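Balisik Tabletop Drawer Box

If your spoons, clips and odd little bits never have a home, you're going to love this one! It's a light wooden box with a slot in the top and a drawer that pulls out from the front.
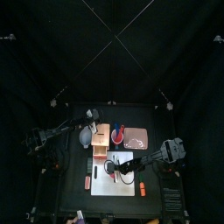
Rulthorpe Kitchen & Home
Product Editor

I love how neatly it sits beside a cup of colourful utensils, and the pinkish inside of the drawer is a lovely touch. Item 1608, sold singly or in packs of 6.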